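Automation Projects, Unit 7: Planning and Budgeting for a Two-Arm Handling Cell
Revised 2 May 2018

7.1 Scope of the estimate

An equipment budget starts from the task. Write down what the arms must pick up, where it sits beforehand, and where it goes. Only then ask for quotes. The class example is the Skarkham study, which covers handling mixed household goods with a pair of arms and two-finger grippers. Its first draft listed arms and grippers only and had to be redone.

7.2 Cost lines

Use 4 headings: arms and controllers, end effectors, sensing, and site. Site covers floor marking, stands, cable runs, lighting and the stock of test items. Students regularly leave it blank. In the Skarkham study the site line came to $922, excluding labor.

Quotes for the gripper pair were as follows.

Bralto: $2,165, fingers included, mounting bracket extra
Manalo: almost the same total once the bracket is added, longer lead time
Porberg: no bracket needed, fingers quoted separately

Compare totals for a working assembly. A gripper price without bracket, cable and spare fingers is not a price.

Gripper work with packaged and loose goods
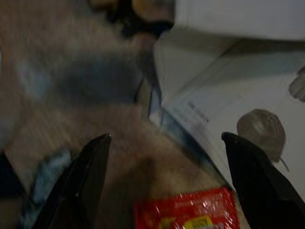
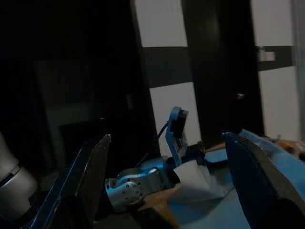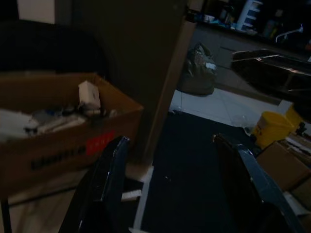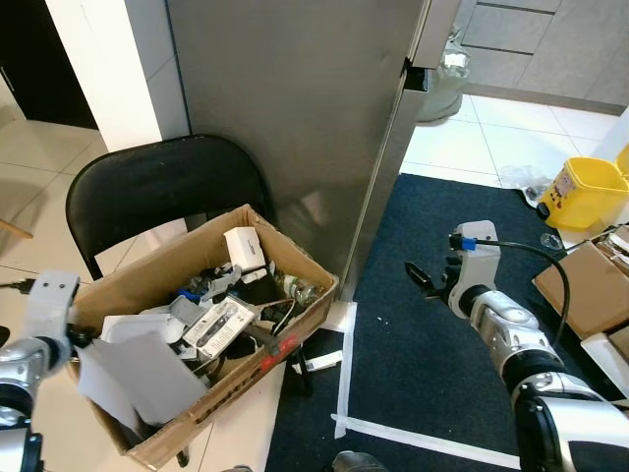

7.3 Items that drive the gripper choice

Film, cloth and thin card cost more in trials than rigid boxes of the same size. Allow for this in the test schedule and in the number of spare fingers ordered. Finger opening should be set by the widest item on the list, with margin. Where wrist cameras are used, check that the fingers leave enough clear view at full opening and that the lighting allows a short exposure. If it does not, add lamps under site.

7.4 Timing

Request at least 3 quotes per heading. Enter lead time beside each price, and place the longest item first. For a July installation, arms are ordered before the floor layout is final, so reach must be checked against a drawing. Cable length is taken from the same drawing, measured at the worst arm position.

7.5 Assignment

Prepare a one-page budget for the cell using the headings in 7.2. State which quote you accept and the basis for it. Show contingency as its own line. Do not spread it across the other headings.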